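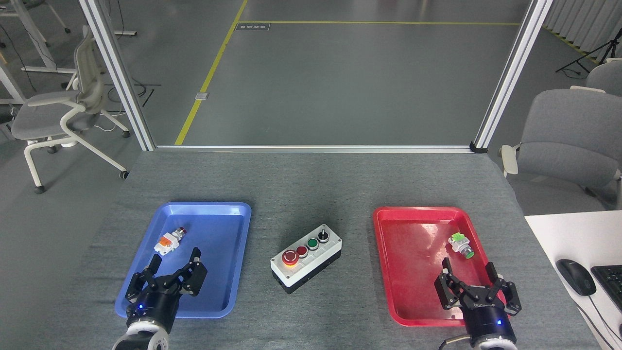 Tuesday, April 3, 2018

Bench 2, two-arm cell. Question carried over from March: is switch sorting ready to hand off to the machine, or does it stay a chore for people.

Setup. Pushbutton parts go into two trays, blue on the left, red on the right. Control box stays between them, set at an angle. One arm per tray. Fabric top left on the table; parts roll less than on bare metal.

Task as written on the Karnance sheet: pick the loose switch, turn it head up, put it back down in its own tray. A person does this without looking. Left arm gets the red-head switch with the orange and white contact block, right arm gets the green one.

Ran 30 cycles per arm with the Tustau grasp planner. Right arm dropped 3. Left arm was worse, did not finish the set. Trouble is the part lying on its side: fingers close on the head, the block swings, and it comes down crooked. Closing on the block is steadier but then there is no room to turn it near the rim.

Cycle time roughly 40 seconds, by hand a few. Fine for overnight work, no use on the Pakzad order, which is 300 pieces and wants them by end of shift.

Glossy tray still bothers the depth reading. Try a matte one before touching code again.

Log saved under run 1163. Urel wants to know if the same cell could clear a kitchen drainer. Not yet. Cutlery is a harder version of the same problem, long parts lying on their sides near a rim.

To do:
- lower finger force on left, rerun
- matte tray on right
- move the parts toward tray center by hand and see how much of the failure goes away
- check that the e-stop is still in easy reach with the box turned this way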